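Toy Library Sorters Wanted at Drokumwood

Do you find it oddly soothing to put things back where they belong? Then we would love to hear from you! The Ketov Toy Library lends playthings to families all over Drokumwood, and we are looking for 4 patient people to join our sorting table from September through the end of the school year.

About the work

Toys come back to us in every kind of jumble you can imagine, and before a set can go out to the next family it has to be sorted, wiped down, checked against its card and packed up again. We lend out roughly 300 sets, and the block sets are by far the most popular (and, it must be said, the most mixed up when they come home). A good deal of your shift will be spent at a table with building bricks, foam dice and plain little blocks in all sorts of colors, deciding which tray, bin or bucket each one should go into. It is gentle work, and you are very welcome to chat or listen to the radio while you do it. 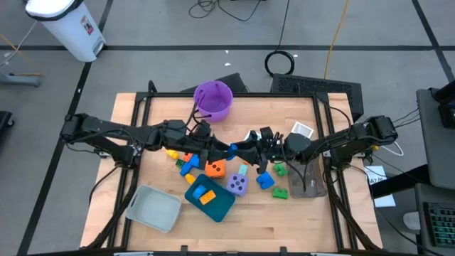
What a shift looks like

Shifts run from 9:30 in the morning until lunchtime, and we ask for 6 hours a week, split however suits you. You'll start with the returns shelf, sort the small pieces first, and set aside anything chipped or chewed for the repair box. Odd pieces go in the purple bucket until we find the set they came from, which can take a while, so please don't be discouraged if it fills up!

Who we are looking for

You don't need any experience. You should be comfortable sitting or standing at a table for a couple of hours, able to tell similar colors apart, and happy to handle small parts. The pay is $19 an hour, and there is always coffee and usually something baked.

How to apply

Drop a short note through the door at the Turunen Building, or leave one at the front desk, telling us a little about yourself and which mornings you could manage. Please include a phone number. Parking is free behind the Vomex store next door.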